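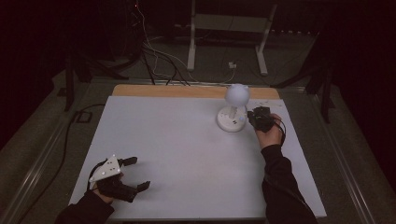
## 3. Setting Up the Table and the Light

Do this section before you open any ink. Most of the complaints that come in to the Pakdale lettering handbook are blamed on the nib, and most of them start with a sheet that was buckled or lit from the wrong side. New nibs are nice to have. They won't fix either problem.

You need:

- a table that doesn't rock
- one large sheet of white cover paper, bigger than your work on every side
- one lamp you can move
- low-tack tape
- a soft brush or clean cloth

Trekwood sells a "calligraphy-grade" table. We tried one. It is a table. If yours is flat and stays put when you lean on it, keep your money.

### 3.1 Covering the table

1. Clear the table and wipe it down. Let it dry all the way.
2. Run your palm over the surface. Scrape off any glue or old wax you feel – you will feel it again through the pen.
3. Unroll the cover sheet and leave it face down for 30 minutes. Bellamy says its roll stock "relaxes on contact." Ours didn't.
4. Turn it over and smooth it from the center outward with the cloth.
5. Tape the far edge first, then the sides. Leave the near edge free so the sheet can give a little under your arm.

**Note:** Don't iron the cover sheet. It gets suggested every year, and every year somebody brings in a sheet with a shiny patch in the middle.

**Caution:** Keep water and ink on a side table until the sheet is taped.

### 3.2 Placing the lamp

1. Sit the way you plan to write. Hold the pen over the middle of the sheet.
2. Put the lamp on the side opposite your writing hand, toward the back of the table. Left-handed writers put it on the right.
3. Turn off the ceiling light and look at where the shadow of your hand falls. It should fall away from the nib.
4. Move the lamp, not the chair, until it does.
5. Turn the ceiling light back on if you like working that way. Check the shadow again.

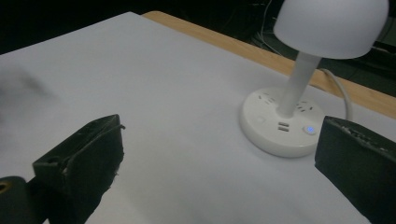
Bulb boxes make big promises, and you should read them with some doubt. The Pitomex 2596 bulb is sold at 1000 lumens with the words "no more eye strain," which is a lot to claim for a bulb. On bare white paper we found it harsh, and we went back to a 400 lumen one. The shape of the lamp matters more to us than the number on the box. A rounded white shade on a slim stem, like the one standing on the sheet above, takes up little of your view and leaves the paper open for your arm. Wide shades with a heavy neck get bumped. Whatever you use, the shade should sit so that you can't see the bulb from your writing position.

**Caution:** Route the lamp cord off the back of the table. A cord across the sheet will catch a sleeve sooner or later, usually with the ink open.

### 3.3 Checking the sheet

The common advice is to sight along the paper at eye level. That finds a big bubble and misses nearly everything else. A low, weak light does better.

1. Dim the room. Lower the lamp if it lets you, or move it farther back.
2. Look for soft bands of gray. Each one is either a shadow from something nearby or a rise in the paper.
3. Pass your hand between the lamp and the band. If the band stays when the light is blocked and comes back in the same place, press on it.
4. Lift the tape nearest to any rise, smooth toward that side, and tape again.
5. Repeat until a ruler laid across the writing area shows no gap under it.

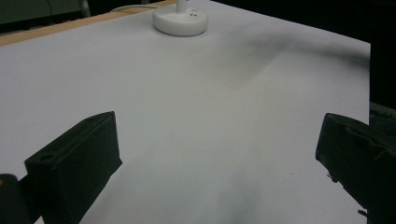
*Fig. 3. Cover sheet with folds and ripples still in it. Note the dark shadow running diagonally through the upper right.*

Small ripples out by the edge can stay. Chasing them tends to push new ones into the middle. Anything under the writing area has to go.

### 3.4 If it still looks wrong

| What you see | Try this first |
|---|---|
| Ripples come back the next day | Retape the sides with less pull |
| Two shadows under the pen | Turn off one light |
| Glare on wet ink | Move the lamp farther to the side |
| Ruled lines look faint | Use a softer pencil before a brighter bulb |

Vinh Hầu, who edits this handbook, thinks step 3.1.3 can be skipped with heavy paper. The rest of us haven't seen it work, so the step stays in.

Go on to Section 4 with the lamp on and the ink still closed.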